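3.2. Superficies auxiliares y objetos de apoyo

El inventario de superficies se hizo en dos pasadas por cada sala: una al comienzo de la jornada y otra en cualquier momento de la tarde, sin aviso previo. Se consideró superficie auxiliar toda mesa, repisa o parte superior de un mueble que no fuera el puesto de trabajo asignado a una persona. Los escritorios individuales se registraron aparte y se tratan en la sección 3.4.

En las dos sedes estudiadas, Brunov y Wadivgate, se anotaron 229 objetos apoyados sobre superficies auxiliares. De ellos, 147 estaban sobre mesas y el resto se repartía entre repisas, alféizares y la parte superior de armarios pequeños. No se contaron los cables ni los adaptadores de corriente, que se registraron en una hoja separada por las razones expuestas en 2.3.

La mesa redonda es el caso más claro de superficie sin dueño. Los planos de mobiliario de Wadivgate la llaman mesa de reunión, pero en las entrevistas casi nadie usó ese nombre. Los ocupantes hablaban de "la mesa del medio" o simplemente de "la redonda". Al no tener un lado principal, admite que se trabaje de pie desde cualquier punto, y esto favorece que se acumulen en ella cosas de procedencia diversa. Los objetos pequeños tienden a quedar en el borde opuesto a la persona que trabaja, detrás de los más voluminosos -- una posición en la que son difíciles de ver y de alcanzar.

La Figura 4 muestra una mesa de este tipo con un armario pequeño encima. El armario crea a su vez una segunda superficie, más alta, que en este caso sostiene un ramo de flores artificiales. Según nuestro protocolo, el ramo se codifica como "objeto sobre objeto" (código B), mientras que el armario se codifica como "objeto sobre mesa" (código A). El contenido del compartimento se anota solo si la puerta está abierta en el momento de la observación.
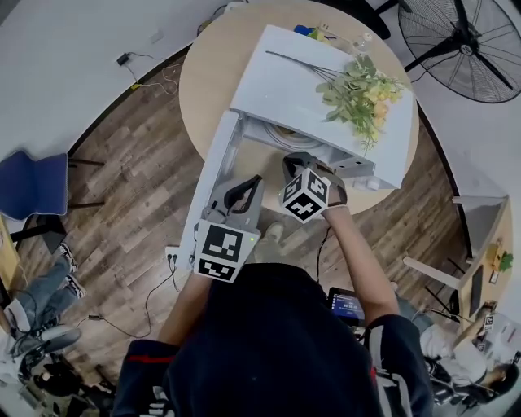 Figura 4. Mesa redonda con armario blanco de puerta abierta y ramo de flores artificiales en la parte superior. Al otro lado del armario, un objeto azul pequeño y una botella transparente.

La distinción entre los códigos A y B resultó más útil de lo previsto. Los objetos del código A cambiaban de sitio con frecuencia entre la primera y la segunda pasada. Los del código B permanecían casi siempre donde estaban, incluso cuando se desplazaba el mueble que los sostenía. En una de las salas de Brunov, un mismo adorno siguió sobre su armario durante 18 jornadas seguidas, aunque el armario pasó por tres mesas distintas. Los elementos decorativos predominan en esta categoría. Las plantas en maceta, en cambio, aparecen sobre todo en los escritorios individuales, donde alguien se ocupa de ellas.

Los cables merecen una observación aparte. En las mesas centrales, alejadas de la pared, la alimentación llega por el suelo y sube por el borde, de modo que la regleta suele quedar en la zona donde se colocan los pies. En la sala de la Figura 4 hay una regleta blanca junto a la mesa y, en otros puntos del suelo, un cable negro y un adaptador con cable blanco. La clasificación de Achterberg, que adoptamos con cambios menores, agrupa estos elementos como "infraestructura expuesta" y no los cuenta como desorden. Mantuvimos ese criterio, aunque varios ocupantes los mencionaron en primer lugar cuando se les preguntó qué retirarían de la sala.

Por último, la puerta abierta plantea un problema de medida. Un armario como el de la figura ocupa bastante más superficie útil con la puerta abierta que cerrada, y el índice de ocupación de Fletelier solo contempla la base del mueble. Para los armarios con puerta batiente calculamos por ello dos valores, uno con la base y otro con el barrido completo de la puerta. Ambos figuran en la Tabla 5. En las mesas redondas la diferencia entre uno y otro es mayor, ya que parte del barrido puede caer fuera del tablero.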